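3.2 Participants and diary procedure

The households were recruited through two housing associations, and the first contact was made by letter. Of the 108 households that answered, 25 were invited to keep a kitchen diary for the whole month of January. We asked one adult in each home to write down every occasion on which food was prepared, who was present, and where in the kitchen the work was done. The diary form was adapted from Pesonen and Vida, with small changes in the wording of the questions on shared meals.

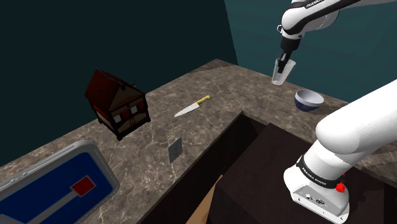 Figure 2. Kitchen corner with an L-shaped countertop.

The returned diaries gave 1583 separate entries. Each entry was coded by two readers, who worked alone and compared their results afterwards. Where they disagreed, the entry was discussed with a third reader until one code was accepted. Entries that described only the heating of a ready meal were kept in the data, but they were given their own code, as Serra has recommended for studies of this type.

It was more difficult to decide what should be counted as cooking together. Some participants wrote that a partner or child was "in the kitchen" but did not say if this person took part in the work. We treated such entries as company only. This choice is strict - it probably makes the share of joint cooking smaller than it really was - and we return to it in Section 5, where the Sunday entries are examined separately.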